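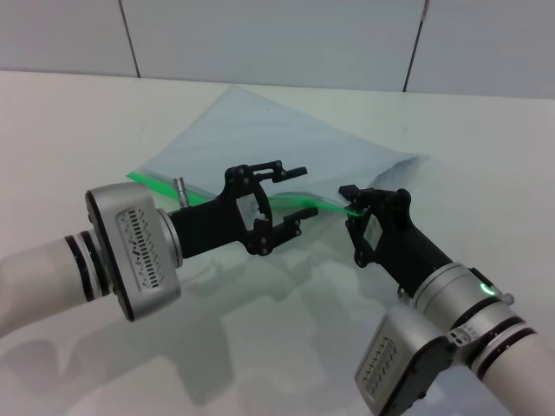 Fig. 1. Bag task, two arms. Right gripper closed on the end of the green zip, left gripper open above it.

16 December 2022
Kgomotso Van der Merwe
Filed under: Course notes / Robot learning / Week 12

Teaching by showing: what the robot gets and what it doesn't

These notes go with the lecture and the lab session on zip-top bags. Read them before you write up your recordings, and bring a copy to the seminar with Jitendra Malhotra.

The idea is easy to sell. A person does the job through the robot, the computer stores what the arms did and what the cameras saw, and a program is then trained to do the same when it sees something similar. No one has to write down rules for handling plastic film. I think it is a good idea. I also think it is oversold, and most of these notes are about where the selling goes wrong.

1. Two ways of showing

By hand. You take hold of the arm and move it yourself. You feel the weight of the arm and some of what it pushes against, and beginners pick it up quickly. The trouble is that your own hands and sleeves get into the camera view, and they will not be there when the robot works alone. With two arms it is also awkward for one person to guide both and work the grippers.

By remote control. You move a controller, or a smaller copy of the arm, and the robot follows. The view stays clean. In return you lose most of your sense of touch, and there is a small delay you learn to live with. People slow down, and they stop and look before they close a gripper. All of that goes into the recording, pauses included, and the program will copy the pauses as faithfully as anything else.

2. Why the bag is a hard case

A block keeps its shape when you pick it up. A bag doesn't. In Fig. 1 it lies nearly flat and a bit crumpled, with one end of the zip held and lifted slightly. Move that gripper a little and the rest of the film may fold in a way you have never recorded. Clear plastic is poor stuff for cameras too, as what they see is partly the table underneath. The green strip is the one part with a strong edge, and I would expect a trained program to lean on it heavily. Try a bag with a clear zip before you tell anyone your robot "understands bags".

Notice the left gripper as well. It is open and just over the strip. From one still you cannot tell whether the operator is about to close it, has just let go, or is thinking. The program has the arm positions over time, so it knows more than the still does, but it still has no record of what the person meant. When two students use different habits at this point, the training data holds two answers to the same question, and an average of the two may be no use at all.

3. On the numbers people quote

You will read claims of the form "1,000 demonstrations". Ask how many people gave them, on how many bags, on how many tables. Khanyisile Oosthuizen's reading list has 14 papers on it, and I found only four that say clearly what was done with failed attempts. Throwing them out is common - and it means the program never sees anyone recover from a slip.

Ask too who decided that a trial had worked. "Zip closed" can mean closed along its whole length, or closed enough to look closed from above. Those are different results. Write down your own test before you start, and keep to it.

4. For your write-up

Cherry Mae Dumlao will mark the reports. She wants the following, in ordinary sentences:

- which way of showing you used, and what you found hard about it
- every attempt, including the bad ones, with a line on what went wrong
- where the bag started each time, and whether you smoothed it out first (be truthful, everyone smooths it out)
- one change to the set-up that you think would break the trained program, and why

Don't send me a video of your best run. I have seen plenty of best runs.

5. Reading

Sinaga's handout on remote control covers delay and operator tiredness far better than I do here. Skip her section on head-mounted displays unless you are curious. Oosthuizen's list is on the course page; start with the papers on cloth, which have most of the same problems as bags and have been argued over for longer.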